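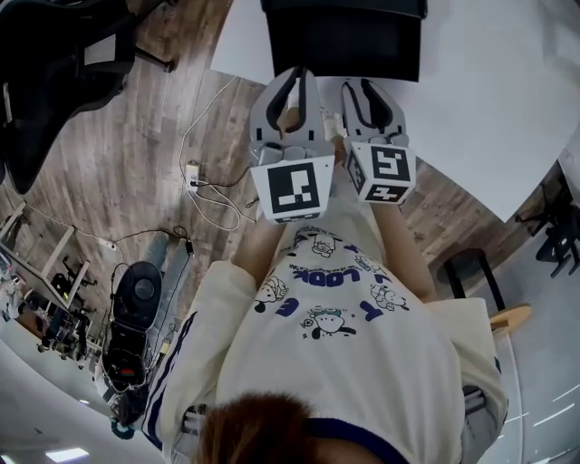 Recipes should go back to giving weights

My aunt, Tsegereda Endale, cooked lentils for a family of seven most nights of her life and never weighed anything. When I asked her how much water to use, she put her finger in the pot and showed me the joint it should come up to. I have used that joint ever since and my lentils are fine. So I am not against cooking by eye. I am against writing it down and calling it a recipe.

Last month I cooked from a booklet sold at the Umura food hall, eight pounds for 32 recipes. The flatbread asked for two cups of flour, "a little" yeast and water "as needed". The onion stew asked for four onions. An onion in my kitchen can weigh 90 grams or it can weigh three times that. Four small ones cook down to a spoonful and four big ones fill the pan, and the spice in the recipe stays the same either way. I made it twice. The first time it was harsh and the second time it tasted of very little, and I had followed the page both times.

Cups are the worst of it. A cup of flour scooped from the bag holds more than a cup spooned in lightly. The loosely filled one in my kitchen comes to 130 grams. Packed down, the same cup gives a good 20 grams more, and in a soft dough that matters. Cup sizes also differ from country to country, and plenty of people in Britain just reach for a mug.

Tsion Bogale, who edited the booklet, disagrees with me and has told me so. Her view is that weights frighten people off. Someone who has never made a stew sees a column of grams and thinks of a chemistry lesson, and closes the book. She also says the cooks she collected from do not think in grams, and that turning their words into numbers changes what they said.

I take the second point seriously. If a cook says a handful, I want to read that she said a handful. But the booklet can print both. Put her words in the method and the weight in the list. It takes one afternoon with a scale. Ask her for the handful, weigh it, ask again, and write down something in the middle.

The first point I don't accept. Kitchen scales are cheap. Mine is a flat Rukov that has lasted nine years on three batteries, and it means less washing up, as everything goes into the one bowl. A set of measuring cups costs nearly as much and has to be dug out of a drawer and wiped between the oil and the sugar. Beginners are the people who need weights most. A cook with years behind her can look at a dough and know it wants more water. A beginner told to add water "as needed" has no idea what is needed.

There are places where a scale is no use. I wouldn't weigh a pinch of salt or half a teaspoon of turmeric, and most home scales can't do it properly anyway. Spoons are good for that. Chillies should be left to the reader, with a word on how hot the dish is meant to be. Times are similar. "Fry the onions for five minutes until brown" is wrong in every book I own, and I would sooner have the colour and a truthful guess, even if the guess is half an hour.

Hagos Asfaw, who bakes at Worku on the corner near me, keeps his formulas on cards by the mixer. Everything on them is in grams, water included. He still changes them. In April, when a new sack of flour came in thirstier than the old one, he crossed out the water and wrote a new figure beside it. He could do that only because there was an old figure to cross out.

I have started doing the same in the booklet, in pencil. The flatbread page now says 300 grams of flour and 195 of water, which suits my flour and my pan. The stew says 600 grams of onions, peeled. I haven't got to the chickpeas.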